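Renda three-tier buffet warmer: a full day's catering on one plug

I bought the Renda in March, ahead of a family lunch for almost 300 in a hired village hall. We had done parties at home before, but never anything where the food had to stay hot for more than an hour. It has now done three events.

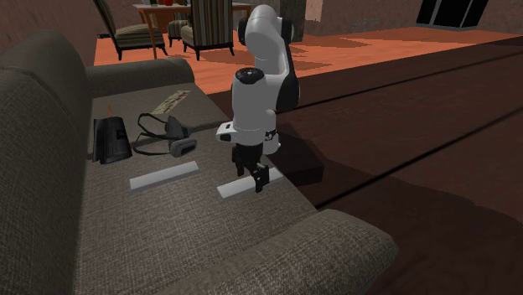
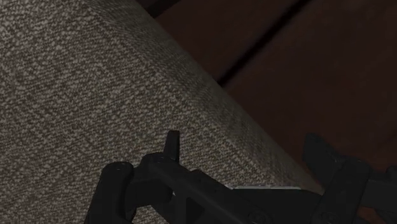 Party and Catering Equipment

The warmer comes in one box with the trays packed inside each other. Putting it together took me 15 minutes. The legs push in and lock with a quarter turn, and one of mine was stiff until I rubbed a bit of cooking oil round the collar.

Each tier takes two deep trays or four shallow ones. We used the bottom for roast potatoes, the middle for chicken in gravy and the top for vegetables. The top runs cooler than the other two, so peas and carrots were fine there but I would not trust it with rice. Potatoes go soft after an hour whichever tier they are on. Take the lid off for the last ten minutes and they pick up a little.

The dial is marked from one to six with no temperatures, so you need your own probe. I left it on five. Before this I had borrowed a Humen warmer, with a proper digital readout, but its lids dripped all over the cloth every time someone lifted one. The Renda lids have a lip that catches most of the water.

Cleaning is easy enough. The trays go in the dishwasher. The base does not, and gravy gets into the seam around the switch, where I had to use an old toothbrush.

The cable is too short. Ours would not reach the wall socket from the serving table and we had to tape an extension lead down along the skirting.

I ordered from Rirnura, who delivered in two days. Spare trays are sold separately and the Kaewmanee ones fit as well, though they sit slightly proud of the rim.

Four stars. I would buy it again, with a longer cable.

Posted 4 May 2023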